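About Skivby

Skivby is a shared workshop in Briltport. We started with 2 benches and a drill press, and members now build robot arms, grippers and the frames that carry them. Our longest-running build is Rerkis, a table-clearing project.

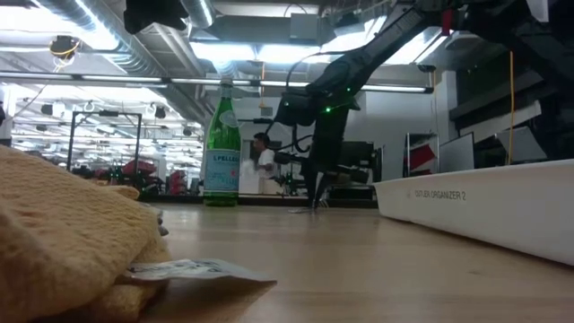 Arm and cutlery tray at the workshop.

The first Rerkis arm took 1,347 hours of member time, most of it on wiring.

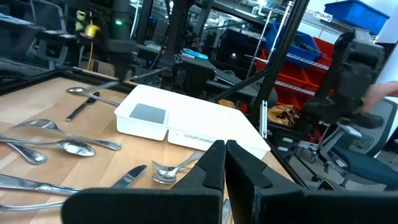 Members set their own tasks and keep their own logs. The current one is sorting cutlery. Spoons, forks and knives lie at all angles on the wood, and a thin handle is hard to pick up off a flat top. The log stands at 2,507 attempts -- failures included.
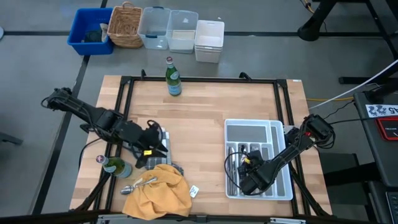

Do I need to know how to code?
Most new members don't. They start on brackets and cabling and pick up the rest at the bench.

Fees go toward motors, cable and spare fingers. We also buy printed parts from Melnychuk, a small shop nearby, in lots of 500.

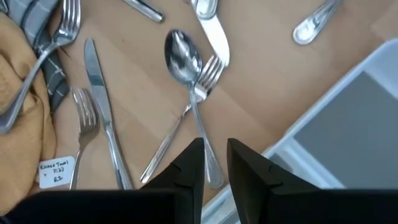 Orders go in each May, and members can add their own parts at cost. The workshop opens at 9 a.m.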